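Do I need a solicitor to check a settlement agreement?

Ailsa Gillies
My employer, Nollar, is making my post redundant and has handed me a settlement agreement to sign. They've given me 14 days and say they'll pay towards a solicitor — but do I really need one? I've read it twice and it seems fair enough to me.
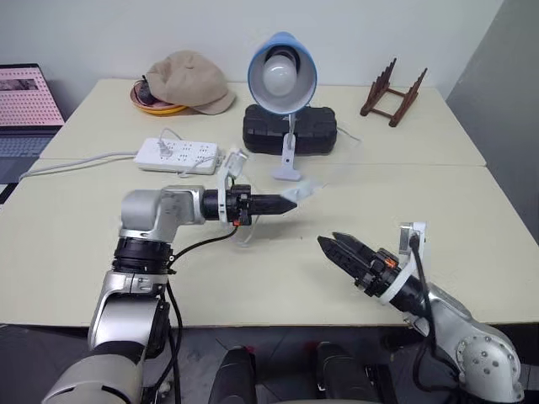

2 replies

Signe Juhl
Yes! A settlement agreement won't stop you bringing most employment claims unless you've had independent advice on it, so they need you to see someone too. I had mine done in November by a small firm in Ostomdale (lovely people) and the whole thing took 49 minutes on the phone. Ask about your holiday pay, mine was seven days short. And 14 days is tight — the Acas code says at least ten calendar days, but you can always ask for more.

Vostoretti34
just sign it and take the money, I did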